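Forum des gestionnaires de bibliothèques d'entreprise
Rubrique : Prêt, retours et inventaire
Sujet : Suppression des pénalités de retard - retours d'expérience

Deepika Kurup
Bonjour à tous,
La direction du centre de documentation Renaud m'a chargée de préparer une note sur l'abandon éventuel des pénalités de retard. Notre fonds compte 4000 ouvrages, répartis sur 2 sites, et le règlement en vigueur prévoit une suspension du droit de prêt dès le premier jour de dépassement. Je souhaiterais connaître la pratique des établissements comparables, en particulier pour les documents professionnels à forte demande.

doc_horbridge
Bonjour,
Le service documentaire de Horbridge a supprimé toute pénalité en décembre. Les lecteurs reçoivent un rappel avant l'échéance, puis un second après celle-ci. À l'issue de la période d'essai, plus de 32 ouvrages considérés comme perdus avaient été restitués. Nous recommandons cette mesure sans réserve.

archiviste_m
Je me permets d'exprimer un avis différent. La restitution d'ouvrages anciens constitue un effet ponctuel, propre à toute amnistie. Elle ne renseigne pas sur le respect des délais dans la durée. Dans notre établissement, les normes techniques sont attendues par plusieurs services à la fois, et la suspension demeure le seul moyen d'en assurer la rotation.

doc_horbridge
L'objection est recevable pour les normes. Elle l'est moins pour le fonds général, où les réservations sont rares. Un régime distinct par catégorie de documents me paraît envisageable.

l.grullow
Je partage cette dernière position. Je verse par ailleurs deux vues à la discussion.
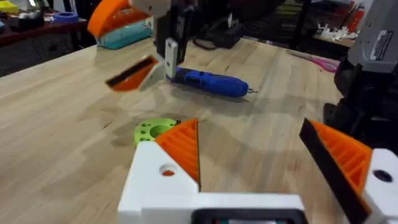
Même endroit : 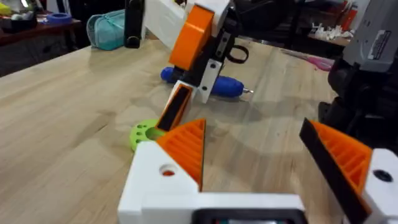 Deepika Kurup
Je vous remercie. Une précision me serait utile pour la rédaction de la note : à quel moment convient-il de facturer un ouvrage non rendu ?

l.grullow
Après le second rappel resté sans réponse, au prix de remplacement, et avec annulation de la facture en cas de retour en bon état. Cette disposition doit figurer au règlement et être portée à la connaissance du lecteur lors de son inscription.

archiviste_m
Je maintiens ma réserve quant à l'annulation systématique. Lorsque l'exemplaire de remplacement a déjà été commandé, la dépense est engagée et le service se retrouve avec un doublon.

doc_horbridge
Il suffit dans ce cas de fixer une date limite d'annulation - la nôtre correspond à l'envoi du bon de commande. Je peux transmettre l'article concerné de notre règlement par message privé.

Deepika Kurup
Bien volontiers. Le projet de note sera soumis à la direction avec deux régimes distincts, l'un pour les normes, l'autre pour le fonds général.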